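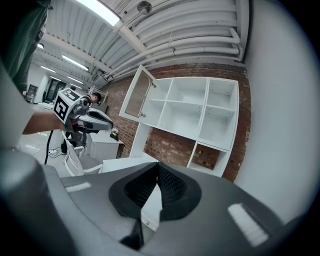

What we learned about money at the Resholm open day

I went to the Loko open day at Resholm with one question: what would it cost us to get started with hand-held grippers? We have room in the budget for two, maybe three, and I wanted to hold one before signing anything.

They're lighter than I expected! The marker cube sits on top, and there's a cable to think about too, so add cable and power strips to your list (I hadn't). Flosance sells spare finger sets in boxes of 40, way more than we'd use in a year.

Lindqvist quoted me a lead time of around 165 days — ouch. I'd planned on 100. So our order has to go in this March, and the shelving waits until fall.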